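[제어실 옆자리에서] 손이 먼저 배우는 것들

지난 호에 "다음 달엔 진짜로 데모 얘기만 쓰겠다"고 적어 놓고 또 미루면 안 될 것 같아서, 이번엔 제 자리 얘기부터 합니다. 요즘 저는 하루 대부분을 원격 조종기 앞에서 보내요. Destano로 출근해서 커피 한 잔 내리고, Plarau 켜고, 조종기 영점 맞추고, 그다음부터는 계속 집고 놓고 집고 놓고. (가족들은 아직도 제가 회사에서 게임하는 줄 압니다.)

지금 맡은 건 Branenora 프로젝트의 정리 작업 묶음이에요. 종이 접힌 것, 구겨진 까만 것, 컵처럼 생긴 하얀 것이 뒤섞인 데서 하얀 걸 골라 옆자리에 세워 두는 일입니다. 말로 하면 한 줄인데 이걸 로봇한테 보여 주려면 제가 먼저 잘해야 하잖아요. 첫날은 정말 처참했어요. 오전 내내 해서 쓸 만한 시연이 일곱 개! 나머지는 제가 중간에 망설이는 바람에 전부 버렸습니다. 망설이는 게 왜 문제냐면, 모델이 그 망설임까지 성실하게 배워 버리거든요. 예전에 제가 물건 앞에서 한 번씩 멈칫하는 버릇이 있었는데, 학습된 정책을 돌려 보니 로봇이 똑같은 데서 멈칫하고 있더라고요. 거울 보는 기분이라 좀 부끄러웠습니다.

그래서 요즘 지키는 게 몇 가지 있어요. 우선 손목 카메라 화면만 보고 조종하기. 로봇은 제 눈높이에서 볼 수가 없으니까 저도 고개를 들어 작업대를 훔쳐보지 않으려고 합니다. 처음엔 답답해서 미치는 줄 알았어요. 물체에 바짝 붙으면 화면이 온통 그 물체라서 앞뒤 거리가 도무지 안 잡히거든요. 특히 하얗고 매끈한 건 최악이에요. 무늬가 없으니 가까워지는지 멀어지는지 알 수가 없어서, 결국 가장자리에 걸린 그림자나 테두리 선을 보면서 들어가게 됩니다. 며칠 하다 보니 그 가느다란 선이 움직이는 속도만으로 감이 오기 시작했어요. 이건 매뉴얼에 어떻게 적어야 할지 아직도 모르겠네요.

또 하나는 접근 방향을 일부러 바꾸기입니다. 편한 방향으로만 집으면 속도는 나는데, 물건이 조금만 돌아가 있어도 로봇이 어쩔 줄을 몰라 해요. 저는 오른손잡이라 가만두면 늘 같은 쪽에서 들어가더라고요. 지금은 두 번에 한 번은 불편한 쪽으로 갑니다. 손목은 좀 뻐근하지만 데이터는 훨씬 골고루 섞였어요.

손으로 직접 팔을 잡고 끌어 주는 방식과 뭐가 다르냐는 메일도 받았는데요, 저는 둘 다 씁니다. 상자에 넣는 것처럼 경로가 단순한 건 팔을 잡고 끌어 주는 쪽이 빠르고 동작도 자연스러워요. 대신 좁은 틈에 손가락을 밀어 넣는 작업은 제 손이 카메라를 자꾸 가려서 원격이 낫습니다. Kwiatkowski 쪽 팀은 거의 전부 직접 끌기로 간다고 하던데, 언젠가 같은 작업을 양쪽 방식으로 모아서 비교해 보면 재미있겠다 싶어요. 관심 있는 분은 이 메일에 그대로 답장 주세요. 진심입니다!

아, 실패한 시연은 어떻게 하느냐는 질문도 있었죠. 놓친 다음에 다시 집는 장면까지 깔끔하게 이어졌으면 남기고, 놓치고 나서 제가 당황해서 허둥댄 건 지웁니다. 예전엔 놓치면 무조건 지웠는데, 그랬더니 로봇이 물건을 한 번 놓치면 그대로 빈 손가락으로 다음 동작을 해 버려서요. 다시 집는 모습도 누가 보여 줘야 알지요. 요즘은 그런 걸 모으려고 살짝 어긋나게 집어 보기도 하는데, 일부러 어설프게 하는 게 생각보다 어렵습니다. 너무 티 나게 어긋나면 그건 또 그것대로 못 써요.

이번 묶음은 지금까지 212개 모았고, 다음 호 전까지 100개를 더 채우는 게 목표예요. 조명을 바꿔 가며 모으고 싶어서 스탠드도 하나 신청해 뒀습니다. 밝은 종이 옆에 까만 재질이 붙어 있으면 노출이 한쪽으로 쏠려서 제 눈으로도 경계가 헷갈리거든요.

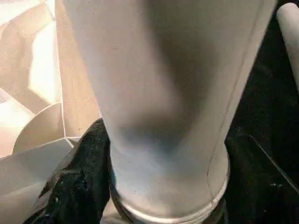
스탠드가 제때 오면 저녁 시간대 분량부터 다시 모아 볼 생각이고, 안 오면 집에서 쓰던 걸 들고 오려고요. 조종기 손잡이에 감을 만한 미끄럼 방지 테이프도 찾고 있으니 써 보고 괜찮았던 제품 있으면 알려 주세요. 다음 호에서 만나요.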